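Hanging a Network Switch in a Wire Mesh Basket

Esben Hjaltested
22 December 2018

A small desktop switch does not need a rack or a shelf. If the room or enclosure already has an aluminum rail along the top, a hook-on wire mesh basket will hold the switch off the floor and leave all sides open to the air. The method below covers a single unmanaged switch with an external power supply. It does not cover PoE models above 56 watts, which should be mounted on a proper bracket.

What you need

A rectangular mesh basket with two hooks, longer than the switch
The switch and its power adapter
Hook-and-loop cable ties
A tape measure
A soft cloth

I use the Morholm hanging basket in black. The Rekitz version has the same footprint, but its hooks are narrower and will not go over a rail thicker than 20 mm. Measure the rail before ordering. Mine is 22 mm, and the Morholm hooks close over it with very little play.

Step 1. Prepare the rail

Wipe the rail along the stretch where the hooks will sit. Check the corner joints where the rail meets the vertical posts and tighten any loose bolts. Push down on the middle of the rail by hand. If a joint moves, fix that first.

Step 2. Hang the basket

Set both hooks on the rail at the same time and lower the basket until they seat. Slide it to its final position while it is still empty. Keep it close to a post if you can, as a short span flexes less than the middle of the rail.
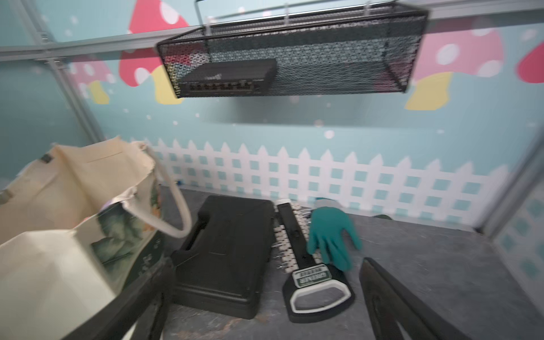
Step 3. Place the switch

Lay the switch flat on the bottom of the basket with the ports facing the long side you can reach. Leave a gap at one end for cable slack. Do not stack the power adapter on top of the switch; both give off heat, and the mesh only helps if air can reach the casing.

A light switch set at one end will not tip a two-hook basket. A heavier one should be centered between the hooks.

Step 4. Run the cables

Bring the cables in over the top edge. Feeding connectors through the mesh is not practical, and a cut opening leaves sharp wire ends. Tie the bundle to the rail just before it drops into the basket — the tie should carry the weight, with no pull on the ports. Leave enough slack to lift the switch out without unplugging it.

Label both ends of every cable. I use Stirner wrap labels, part 772, which stay readable when wound around thin patch cord.

Step 5. Check it

Power up the switch and confirm that each connected port shows a link light. After an hour, put a hand on the casing. Warm is normal. If it is too hot to keep your hand there, disconnect it and look for blocked vents.

Maintenance

Dust collects on fine mesh faster than on an open wire shelf. Brush the outside every few months and take the switch out once a year to clean the bottom. I do this in March, together with the Vídalín filter change.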